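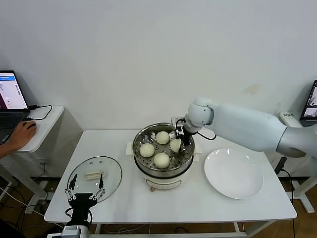 Tirkine to sell its plain steamed buns for cooking at home

Crichton, 21/01/2026

Tirkine, the Crichton bakery best known for supplying buns and dumplings to cafes and works canteens, has announced a range of plain steamed buns for home cooks. The range is called Ninar and will be sold frozen, in bags of eight, through 90 Brevavia food shops from the end of January.

Ninar buns are round, white and unfilled. Each weighs 70 grams before steaming. They are made from wheat flour, water, yeast, sugar and a little rapeseed oil, and are shaped and proved at the Crichton bakery before being frozen. They contain no milk or egg. Filled buns are not part of the launch.

The recipe is the one Tirkine already makes for its trade customers, with slightly less sugar. The company tried a sweeter version last summer and dropped it after home testers said they mostly wanted something to eat with soup, stew or leftover roast meat. Several of them had been splitting the buns and using them for bacon, and the size was settled with that in mind.

"People kept asking at the bakery door if they could buy a bag to take home, and for a long time we had to say no because everything was packed in trade cases," said a spokesperson for Tirkine. "The bun is the one our canteen customers know. What we had to work on was the bag and the instructions."

Written for an ordinary worktop steamer

Tirkine says most of the work since the autumn has gone into the cooking instructions. The first draft assumed a stack of bamboo steamers over a wok, as used in many restaurants. Few of the home testers owned one. A good number had an electric steamer pot with a metal basket and a lid, often bought for vegetables, and the final instructions are written mainly for that.

The advice is to cook four buns at a time, one at the back of the basket, one at the front and one on either side. Buns swell as they steam, and four set out like this have room to do it without sticking to each other. Half a bag therefore fills one basket, and the rest can stay in the freezer. People with a wider basket can fit in more, as long as there is a finger's width between them.

A perforated steel basket does not need lining if it has been wiped with a few drops of oil. Squares of baking paper also work and make the buns easier to lift out, but a full sheet should be avoided -- it covers the holes and the buns in the middle stay heavy.
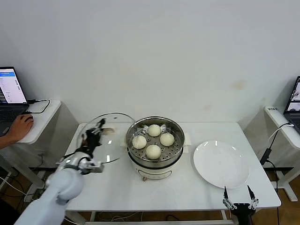 How to steam Ninar buns

The following is printed on the back of every bag and may be reproduced by shops and food writers.

Fill the base with cold water to the level given by the maker of your steamer. Oil the basket lightly.

Place four frozen buns in the basket, smooth side up, with space between them. Do not thaw them first.

Put the lid on and switch on. Steam for the time shown on the bag for your type of steamer. Keep the lid on throughout.

Switch off and leave the buns where they are for 5 minutes with the lid still on. Taking the lid off too soon lets cold air in and can make the tops wrinkle.

Lift the lid away from you, tilting it so that any water runs off to the side and does not drip on the buns. Stand it or lay it down where it will not be in the way. Glass lids get very hot and should go on a heatproof surface.

Move the buns one at a time to a plate, using tongs or a wide spoon. Take hold of them gently by the sides. A wide, shallow plate is better than a bowl, where the bottom buns get squashed and damp. Have it next to the steamer before you start, so the buns do not have to be carried across the kitchen.

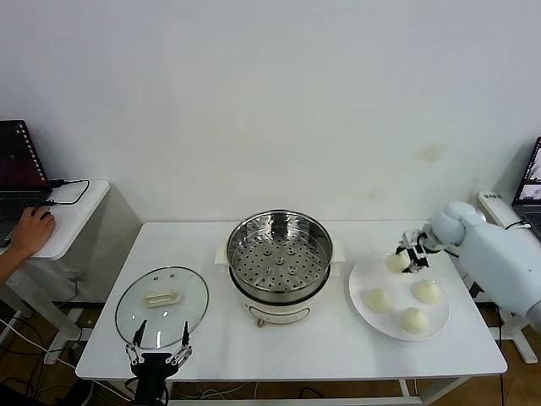

Buns are best eaten within the hour. Any left over can be kept in the fridge overnight in a covered box and steamed again the next day, and they also slice and fry well in a little butter. They should not be frozen a second time.

Tirkine does not recommend the microwave as a first choice, although many people will want to use it. A bun heated this way should be wrapped in damp kitchen paper, done on its own and eaten straight away. The bag gives a time for it.

Prices, bags and shops

Brevavia will set the price in each of its shops. The buns will be in the freezer section beside the part-baked bread, and the larger shops will also stock them near the dumplings. The bag can be folded over and closed again with the strip at the top. It is made of a single type of plastic and can be taken back to any shop that collects soft plastics.

Brevavia said it took on the range after selling trial bags in a small number of shops before Christmas. Customers bought them steadily, it said, and many asked if a wholemeal bun was on its way.
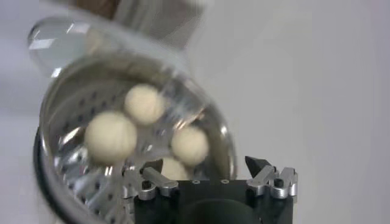 A wholemeal bun is being tested at Crichton, but there is no date for it. The dough takes longer to prove and does not hold its round shape as well, and Tirkine says it will wait until the results are the same from one batch to the next. A smaller plain bun for children's meals is further along and may follow later in the year.

Production of the Ninar range is on the same line as the trade buns, with an extra packing shift in the evenings. Trade customers will see no change to their orders, case sizes or delivery days.

About Tirkine

Tirkine is a bakery in Crichton making steamed buns, dumplings and flatbreads for cafes, canteens and caterers. Ninar is its first range for sale in shops.

Notes for editors

Sample bags are available to food writers and local press on request from the Tirkine press office in Crichton. Please say if you have freezer space, as samples are sent frozen. A full list of ingredients and nutrition figures can be supplied with them.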